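Laundry Month at the Jillport Robot Club

Okay, so I have been promising a proper update since August and I am finally sitting down to write it. The club is deep into the household chores challenge, our team picked laundry, and I am having the best time!

Quick recap if you're new to the blog. I joined the Jillport Robot Club last year knowing how to solder (badly) and not much else. Every season the club splits into small teams, each team gets one chore, and by the end of the season you have to show a two-armed robot doing it start to finish while everybody else watches and heckles. The Larik team got table setting. The Wulwood team got watering plants, and they've been soaked more than once. We named ourselves Nakajima after the street my apartment is on, which won the vote because no one could agree on anything better.

The way we work is that one of us drives the arms by hand, over and over, and the recordings go into training. I had pictured a lot of typing. It is mostly driving! You sit there with the controls and open a door, or lift a piece of cloth, and then you reset everything and do it again. As of last night we have 2,529 recordings saved, and 668 of those are nothing but the door.

The door, you guys. I have opened washing machine doors my whole life without a single thought, and now I could give a lecture. A front loader's door swings on a wide arc, so the fingertips have to keep changing angle the whole way round or they slide right off the rim. My first good one took me 14 tries and I yelled loud enough that the Larik team stopped what they were doing.

Loading is a whole different animal. Cloth never lies the same way twice. You grab a corner, the rest of it folds over, and a handle or a strap hooks itself on something on the way past – and the rubber gasket is grippy enough to hang on to any bit of fabric that touches it.

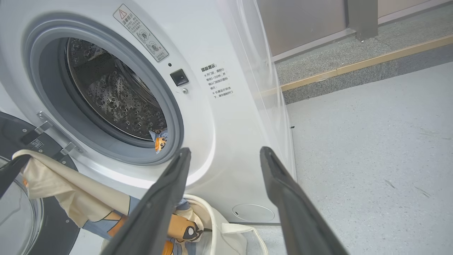 So we changed the order of things. We used to try to get everything into the drum in one big scoop, and Sheldon Tremblay finally talked us into small grabs with a little push at the end of each one. It's slower, and I complained for a solid evening, but the runs look so much calmer now. The push matters more than the grab. If the fingers let go right at the opening, the fabric slumps back over the lip. If they keep going until they're well inside, it tends to stay put.

We also got much pickier about what we keep. Early on I saved every run where the laundry ended up inside, including some really ugly ones where I'd bumped the gasket and wandered around lost for half a minute. We went back through and threw out 210 of those. It hurt! But the next version we trained hesitated a lot less in front of the opening, and I've stopped arguing about it.

The other thing I've been learning is how different it all looks from the wrist. When I'm driving I want to look at the real machine across the room, and I have to make myself watch the wrist view, which is all the robot gets to go on for the close work. Glossy door, shiny drum, reflections sliding over the glass every time an arm moves. After a few evenings of that you start noticing things like how a highlight on the rim tells you which way it curves, and you use it without thinking.

Closing is what we're on this week. One hand near the glass, the other coming in from the side, and then a steady push till it latches. Sounds easy. The trouble is knowing when to stop, and with my driving the answer has often been "a bit too late." We're trying to teach a softer finish, where the fingers rest on the door for a second before the push begins. 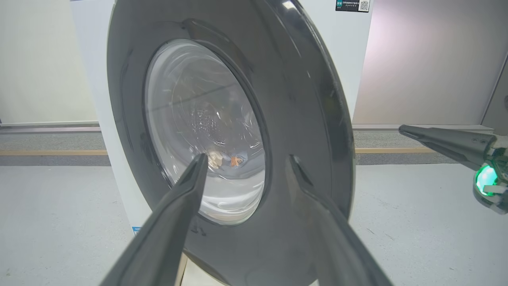

Ohemaa Zakaria wrote in the comments on my last post that we should record far more failed closes with a recovery at the end, where the door doesn't catch and the driver backs off and tries again. Her team did that with cabinet doors, she said, and it helped more than any number of perfect runs. She also thinks we're pushing too close to the hinge side.

She's right about the hinge side, I checked the minute I read it! We moved the contact point out toward the far edge and it takes much less force. The recovery runs are next on my list, and I'm weirdly excited to spend an entire evening messing up on purpose.

If you're in town and curious, come by on a club night. You don't need to know anything, and I will absolutely hand you the controls. Bring a snack to share – the Wulwood folks ate all the pretzels.

Filed under: Robot Club, Things I'm Learning

Recent posts
My first week driving two arms at once
Cable ties, and why I now own so many
What I got wrong about grippers
Soldering for the nervous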